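I went to the Mudaliar open day in Plundbridge in April and am only now getting to my notes. I paid 200 for parking and stayed until closing. Lutfa Paul ran the table I liked best, the one with two robot hands and a pair of small parts.

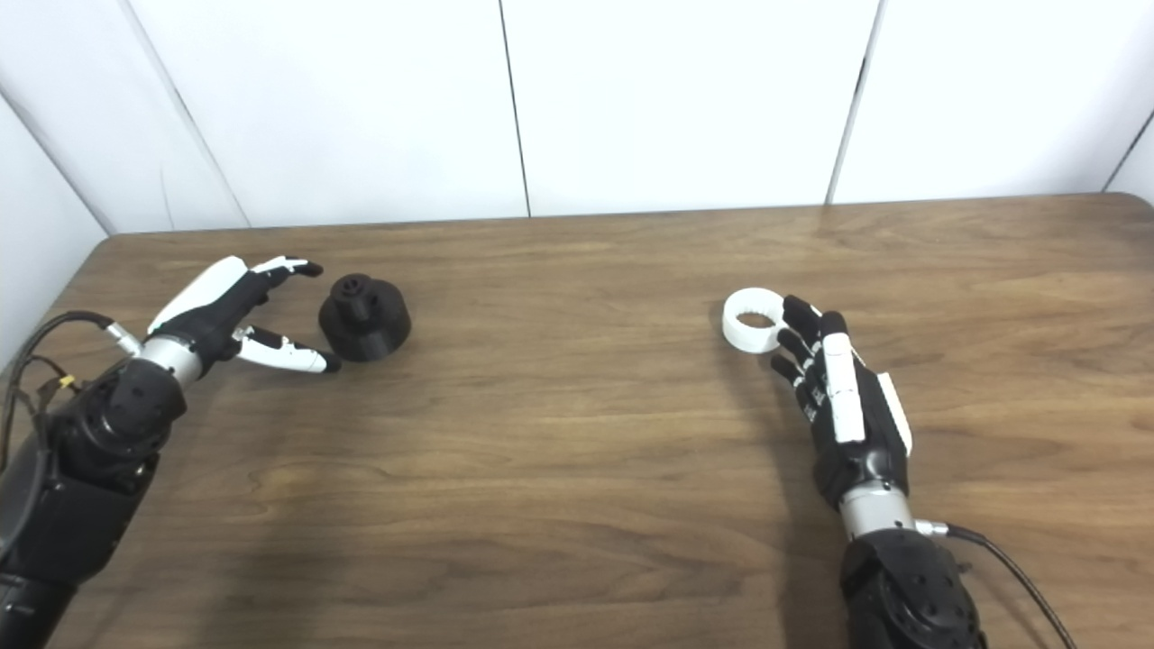
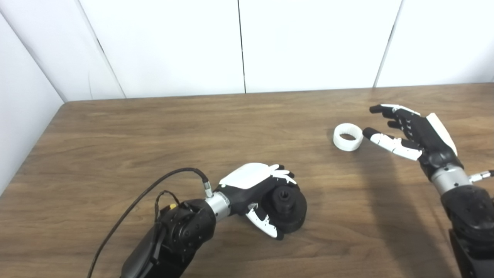
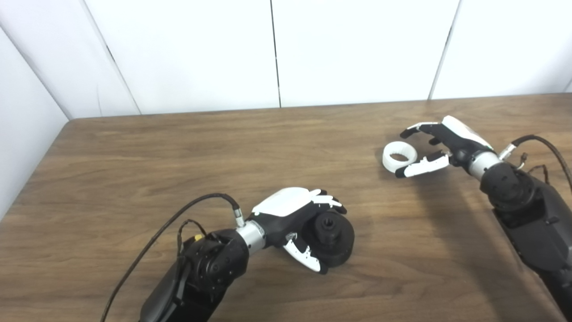
Black part by the left hand, white ring by the right.

I asked her about the fingers and she answered everything. Next year I'll get there earlier.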